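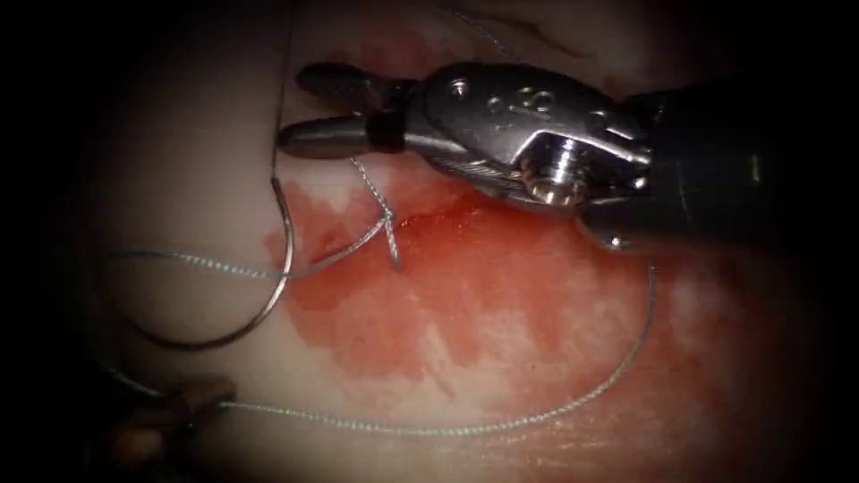
Figure 6.1. A needle driver with its jaws slightly parted, suture thread beside them.

Chapter 6
Who Gets In? Seeding, Selection and the Trouble with Records

I grew up in a house where the bracket went on the refrigerator and stayed there until it fell off. So I come to this chapter with a bias, and I might as well tell you what it is: I love a tournament, and I have been mad at almost every one I ever followed. My team was seeded too low. My team was left out. My team got in and had to travel all day to play somebody it had already played twice (and lost to twice, but never mind that).

In the last chapter we worked with single games. We asked how much of a final score comes from skill and how much from the bounce of the ball, and we got used to the idea that the better team loses fairly often. Now I want to take a whole season of those games and ask what we can say about the teams at the end of it. You would think this gets easier with more games. It does, some, but a new problem shows up, and it's the one that fills the call-in shows every November: the teams didn't play the same schedule.

Let me set up the league we'll use from here through Chapter 9. It has 25 teams, and they play a college-style football season, which means each team meets only a handful of the others. Three of those teams will get most of our attention. Trullus plays in the strong northern division and loses a few close ones. Skovel plays in a weak division and piles up wins. Palma sits in the middle, and its season depends almost entirely on which weeks you happened to watch.

Suppose there is one playoff spot left. Skovel has the best record of the three, so a fan in Skovel says the argument is over. I have some sympathy! You play who they tell you to play, and if you beat them, what else are you supposed to do? But a fan in Trullus will point out that her team's losses all came against teams Skovel never had to face. The fan in Palma will bring up the time Palma beat Trullus on the road, and he'll bring it up again at the end of the conversation in case you forgot.

All three of these people are telling the truth. They are also answering different questions, and I'd like you to get in the habit of noticing that. The Skovel fan is asking which team earned the most. The Trullus fan wants to know which team is best, or would be favored on a neutral field next week. The Palma fan is asking who beat whom. A selection rule has to pick one of these questions, or mix them in some proportion, and a lot of the yelling is really about the mix.

When I first taught this material I used win percentage and nothing else for the opening week, and then added strength of schedule later as a kind of correction. I've stopped doing that. Students got attached to the first ranking and treated everything after it as cheating. So we'll build both ideas in at the same time, starting in Section 6.2.

Before we get to any formulas, try the warm-up. Table 6.1 gives the results for the top half of our league. Rank the teams by hand, using whatever method you like, and write down your method in a sentence or two before you look at anybody else's. Then swap with a partner and find the first place where your two lists disagree. Talk about that one spot only. I have done this with a lot of classes, and the conversation nearly always comes around to how much a bad loss should hurt compared with how much a good win should help.

A word on margin of victory, which we'll save for Section 6.4. It's useful for predicting games, and it makes coaches do ugly things when it counts toward the playoffs. If Skovel is ahead by a lot in the fourth quarter, do we want the starters still out there throwing deep? You can cap the margin, or shrink the big ones, or leave it out. I go back and forth on this myself, and the exercises let you try each version on the same season.

We will also simulate. The Plustudska Cup, our made-up league's playoff, gets played 300 times in Section 6.5, first with the top-ranked teams protected from each other and then with a blind draw. Keep an eye on Palma when we get there. It has a much nicer time in one of those than in the other.

You'll need a calculator for Sections 6.2 and 6.3 and a spreadsheet for the rest. If matrices make you nervous, you can skip the starred section and still do every problem without a star.

6.1 What a Record Leaves Out

Start with two teams that have the same number of wins.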